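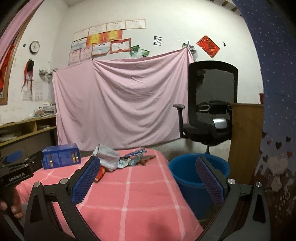 # Kurora 10 Ice Fishing Sled Bag

The Kurora 10 is a soft-sided tackle and gear bag made to ride in a jet sled or on the back of a snow machine. It carries rods, tip-ups, a small heater and a day's worth of tackle, and it stays closed when the sled tips over on the way out. Standesine has sold the bag for several seasons. The current version has a stiffer base and a longer main zipper.

## What fits

The main compartment takes 10 short ice rods laid flat with the reels on, or fewer if you carry them in cases. A padded wall runs down the middle and lifts out if you need the full width for a flasher or a folded hub cover. The two end pockets are each deep enough for a quart thermos or a pair of mitts.

Inside the lid there is a mesh panel for leaders, spare line and a license. The panel closes with a zipper - earlier bags used a flap, and small jigs worked their way out of it.

## Materials

- Shell: 500 denier polyester, coated on the inside
- Base: molded rubber tray with 2 inch sides
- Zippers: large-tooth plastic with cord pulls you can grab with gloves on
- Straps: two carry handles and one removable shoulder strap
- Tie-down points: four, one at each corner of the base

The base tray is waterproof. The shell sheds snow and slush but the seams are not taped, so the bag should not be left standing in deep water on the ice.

## Fit in a sled

The bag was sized to the Rollton medium sled and drops in with room at the front for an auger. It also fits most other sleds with a flat floor at least 18 inches wide. Run a strap through the tie-down points and under the sled lip. Don't hook bungee cords to the carry handles, as they are sewn for lifting and will pull out under a side load.

## Care

Empty the bag and leave the lid open overnight after each trip. Salt and minnow water can be rinsed off with a hose. Do not machine wash. If a zipper gets stiff in the cold, rub a little paraffin wax along the teeth at home, with the bag dry.

For summer storage, take out the center wall and lay it flat. Bags stored folded will get a crease in the base tray, and the crease can take roughly a week indoors to relax.

## Colors and availability

Black, gray and blaze orange. Orange is made in smaller runs and usually sells out before January. The last production run was 400 bags, and the next is due in October.

Replacement straps and center walls are sold separately and fit all Kurora 10 bags, including the older ones with the flap. The Harries rod sleeve fits the main compartment with the wall removed, but it's too long for the smaller Kurora bag.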